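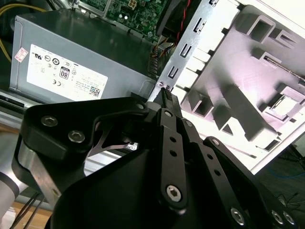 *Inside the tower, power supply and its label, with the green board behind.*

**From:** Upendo Shirima
**To:** Plumthorpe repair list
**Subject:** Re: [repair] Old desktop towers, clean first or test first?

Dear Halima, dear all,

Thank you for your message. I answer between your lines, and then I add some notes on the tower I have open now.

> On Halima Rweyemamu's message:
>
> We have received 30 desktop towers from the Ogola office and I would like to agree on one order of work before July. Hamisi prefers to test every machine as it comes. I prefer to open and clean first. Also, should we keep the original power supplies, or replace all of them?

For the order, I agree with you, with one small change. I would open the case and look before anything else, then clean, then test. When I say look, I mean five minutes with a good lamp and no tools. Check the capacitors for round tops, check the fan cables, and see if some connector was left half in. If all is fine, you clean with a soft brush and low air. Please hold the fan blades with a finger when you use the air.

For the power supplies, I would keep them. Read the label first and write the model and the wattage on the sheet. The unit in my tower has the "80" mark in its box and the CE mark, and a QR code near the corner. I did not try to scan the code. A supply with a label that can be read is much easier to decide about than one with the label torn. Lilian has a tester and I believe she will lend it.

> My second question is about the thermal paste. Do we renew it on all machines, or only on the hot ones?

On all, if you ask me. Once the cooler is off you must renew it in any case, and on machines of this age I would take the cooler off. Clean both surfaces with alcohol and a cloth that leaves no fibers. A small drop in the middle is enough. In my first year I used too much and it went over the side of the processor, and I spent one evening cleaning it.
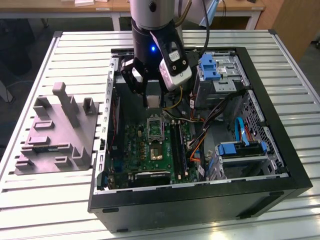 I work with the tower lying on its side. In this position the board is flat in front of you and the cooler goes straight down, so you do not fight with the weight. It is also easier to look into the socket and see that it is clean before you close the bracket.

The cables are the part where I lose most time. In this case the bundle from the supply comes down across the middle, with black, orange, yellow and red wires together, and there are separate red and light blue cables by the hard drive bay. I suggest to put a piece of paper tape on each connector before you pull it, with a number, and the same number on the sheet. Do not trust the colors of the data cables, they mean nothing about which port they belong to.

The blue plastic parts at the drives you should press gently. Old plastic becomes hard and I have broken two such latches in other machines. If one does not move, leave it and ask on the list.

> Is it useful to write everything on paper? Ainhoa says the spreadsheet is enough.

Please do both. I made the sheet for tower 264 on paper, and Ainhoa can copy it to the spreadsheet after. With dusty hands I do not like to touch the keyboard.

Two questions from my side:

- Does somebody have spare screws for the rear panel? I have some, but the thread is not the same for all of them.
- Are the drives to be erased here, or does Ogola want them back? I will not touch them until I know.

I am at the bench until 6 p.m. most afternoons, if you want to come and see.

With kind regards,
Upendo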